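Women of the Werndale Council: Second Progress Report to the Dhanial Fund

Print this page | E-mail this page
Reading time: 6 minutes

Dear friends at the Fund,

It has been a full and mostly happy stretch since I last wrote, and I'm afraid this report has grown longer than the two pages you asked for. I did try. Marianna went through it with a pencil and took out a whole paragraph about parking, so please thank her if you see her.
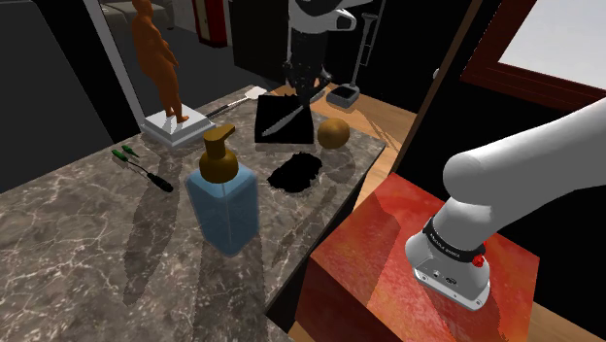
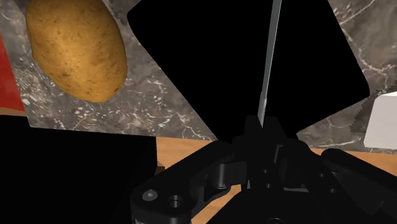 When we applied to you, we said we wanted to record the women who had served on the Werndale town council and the school board, going back as far as living memory would take us, and then put those recordings in front of girls who might one day like to run for something themselves. Both halves are now under way. The first half is well ahead of where we thought it would be and the second is a little behind, and I'll take them in that order.

The interviews

Leokadia Adamczyk and Ksawery Szewczyk have done nearly all of the interviewing between them, usually at the woman's own kitchen table and usually for a good deal longer than the 90 minutes we had allowed. We now have 1,740 pages of typed transcript, which is more than I had budgeted shelf space for, let alone typing. The typing went over by a fair bit in the spring and I moved money across from the travel line to cover it, as we agreed on the phone. Travel was never going to be used up anyway, given that most of the women still live within a short drive.

I wish I could give you all of it. One former council member was first elected in a race so close that it was settled by a coin toss in the clerk's office, and she still has strong feelings about who supplied the coin. Another served three terms and told Leokadia that for the whole of the first one, the mayor called on her by her husband's first name. She said it quite cheerfully. She had kept every agenda from those years in a hatbox, with her own remarks in the margins, and she has let us scan the lot – remarks included, though two of them will have to wait until certain people have moved away.

They did not all agree with each other, I should say, and we have been careful to keep it that way on the page. We have women who fought over the bypass for ten years and would happily start again tomorrow. We have one who thinks the whole idea of a project about women in office is a bit silly, and she gave one of the best interviews of the bunch. Ksawery has written short introductions to each transcript and he has kept his own politics out of them so well that I have known him for years and learned nothing new.

A few interviews we hoped for will not happen. Two women said no, very politely, and one who had said yes became ill over the summer. Her daughter has offered us some letters in place of the interview, and Leokadia is reading those now.

The school sessions

Maja Michalski runs this side of things and she has been a joy to work with. The plan was to visit both middle schools and the high school, play a few minutes of the recordings, and then have the girls (boys are welcome too, and plenty come) argue a real question from an old council meeting. So far 165 students have taken part. We had hoped for more by now. The high school changed its bell schedule in September and our slot simply vanished, and it was November before Maja could get a new one, at 8:10 in the morning, when I would not care to debate anything.

The question that works best is the old fight over whether to close the outdoor pool. It has money in it, and neighbors, and a petition, and every student has an opinion on swimming. Maja hands out the true budget figures from that year and gives each of them a seat on the council. At one session the vote tied and the girl playing the mayor asked if she could go home and think about it. She was told that she could not, and she broke the tie with a very decent little speech about what a town owes to people who don't have air conditioning.

We also took one session over to Trukovport, at the request of a teacher there who had heard about us. It was outside the grant area, so none of your money went into it; the school paid for Maja's gas and lunch.

I would love to tell you that dozens of these students now want to run for office. What I can say is that in the short comment cards, a lot of them wrote down the name of one of the women, and quite a few asked if she was still alive and whether they could meet her. We're working on that. Several of the women are willing, and one has asked whether she may bring her own gavel.

The website and the booklet

The transcripts are going up on the website a few at a time, once each woman has read hers and signed off. Ivico is hosting it for us at the reduced rate. The search box was broken for most of October and is now fixed, although it still can't cope with names that have an accent in them, and we have several. The site has had 1,044 visitors so far, with a bump each time the library mentions it in its newsletter.

The booklet is further off. We still intend to print 2,000 copies, enough for the schools, the library and the front desk at town hall, but the printer's quote came in higher than last year's and I'd like to get another before we commit. Lucyna Kalinowski is doing the layout. She has asked for better portraits of the early council members than the ones we have, most of which are newspaper clippings of people squinting at a ribbon. If anybody connected with the Fund has family albums from Werndale, please do have a look.

Money, and what we'd like to ask

The spending sheet is attached separately. Apart from the typing, everything is close to plan, and the booklet money hasn't been touched. We would like your permission to carry that line over into the next period and to extend the school sessions by one semester, which should let us make up the lost weeks at the high school. There is no extra cost in this, as Maja's hours were set by the session and not by the month.

I'd also be grateful for a word about the closing event. We had it down as an evening at the library, but the meeting room there seats fewer people than I remembered, and between the women, their families and the students we may need somewhere larger. The council chamber has been suggested – a few of the women are very keen on that, for reasons you can imagine – and I've asked the clerk what it would involve. She is looking into the insurance and will let me know.

With thanks, as always, for your patience with my letters,

Marianna Walczak and all of us send our best.

Print this page | E-mail this page

Related items
First progress report to the Dhanial Fund
How to suggest a woman for interview
The pool debate: notes for teachers
Transcripts added this fall
Wanted: family photographs from Werndale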